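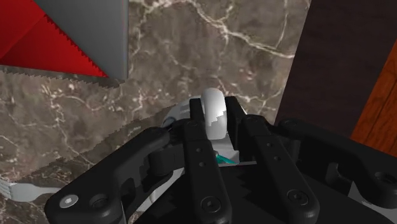
Computer render: black gripper with a white rounded object between two of its fingers.

About Stolimow

Stolimow provides record-keeping and reconciliation services to organisations that hold digital assets. Our clients include trading firms, charities that accept donations in cryptocurrency, accountancy practices and a number of family-owned businesses with modest holdings. We do not hold assets on behalf of clients, we do not offer investment advice, and we do not issue or promote any token.

The company employs 30 people and is privately owned. Its registered office and all client services are in Lundon, where the firm has been based from the beginning.

What we do

An organisation that buys, sells or receives digital assets will usually do so through several exchanges and wallets at once. Each of these produces its own records, in its own format, and the records seldom agree with one another at the first attempt. Fees are shown in one place and left out in another. A transfer between two wallets under the same ownership may appear as a sale followed by a purchase. Times are given in different zones, sometimes within a single file.

Our work is to bring these records together, compare them with what is shown on the relevant public ledger, and produce a single statement that an accountant or auditor can rely upon. Where an entry cannot be matched it is listed separately, with the reason stated. We do not fill gaps by estimate unless the client has asked for this in writing, and any estimated figure is marked as such on every page where it appears.

We currently serve 298 client organisations and read records from 735 exchanges, wallets and lending services. A good many of those services have since closed. Records from closed services remain important to clients whose accounts are still open to review, and we continue to support their formats for as long as any client requires them.

Clondel

Reconciliation is carried out in Clondel, a system designed and maintained by our own staff. Clients have access to it through a web browser and may also connect their own accounting software by way of an application programming interface (API). Access to the API is included for every registered client and is not charged for separately.

Clondel works with read-only permissions. It cannot move assets, place orders or alter settings in a client's exchange account. Clients are asked never to send us private keys or recovery phrases, and any message found to contain one is deleted and the sender informed, so that the assets concerned can be moved to a new wallet without delay.

Changes to the way Clondel calculates a figure are announced to clients 21 days before they take effect. The notice sets out the old method, the new method and the kinds of transaction affected. Statements that have already been issued are not altered. If a client wishes to have an earlier period restated under the new method, this is done as a separate document, and both versions are kept.

The Bhat Method

Much of our approach to matching is set out in a working paper known within the company as the Bhat Method. It began as a short internal note on how to treat transfers that leave one wallet in a single payment and arrive elsewhere in several parts. It now covers staking rewards, wrapped tokens, assets received free of charge, and the treatment of a ledger that divides in two.

The paper is reviewed every April. Clients and their auditors may request a copy at any time, and comments received from them are considered at the next review. Those that are accepted appear in the list of changes at the back of the paper – as do those that are declined, with a brief explanation.

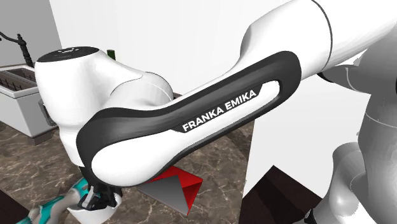 Ilir Grgić wrote to us after the last review to say that the section on staking rewards had settled a question his own accounts team had been unable to agree upon for two reporting periods, but that the section on wrapped tokens still left too much to the judgement of the reader. He asked that worked figures be given for at least one case in which the wrapped token and the original asset are held by different parts of the same group. The request was accepted, and the figures will be included in the next edition.

How we are organised

The company has four departments. Client Services is the first point of contact for all clients and prepares each statement. Ledger Data collects and checks information from public ledgers. Engineering is responsible for Clondel. Review reads every statement before it is issued and reports directly to the board.

No statement may be reviewed by a person who took part in preparing it. In the case of larger clients, two reviewers work separately and compare their findings afterwards. This adds to the time required and clients are told so when an engagement is agreed.

Independence

Stolimow accepts no payment from exchanges, wallet providers or token issuers. We do not receive commission for introducing clients to other firms. Where a client asks us to suggest an auditor or tax adviser we will normally offer several names and leave the choice to the client.

Members of staff may own digital assets in a personal capacity. They are required to declare their holdings when they join and to report any change. They may not work on the records of a client if the statement could have a material effect on the price of an asset they own. The register of holdings is kept by the Review department.

Confidentiality

Client records are kept apart from one another and are available only to the staff assigned to that client. We do not sell data, and we do not use client records to produce market reports or indices, whether or not names have been removed. On the closing of an account, records are returned in a common format and then erased, except where we are obliged by law to retain them.

Working with us

New clients are accepted throughout the year, although organisations with a reporting deadline are advised to make contact well before it falls due. An initial discussion is free of charge. We will ask for a list of the services used, the period to be covered and the accounting standard to be followed. It is not necessary to send any transaction records at this stage.

Telephone enquiries are answered from 9 am to 5 pm. Written enquiries should be addressed to Client Services at our Lundon office. Requests for the Bhat Method should state whether the current edition or an earlier one is needed.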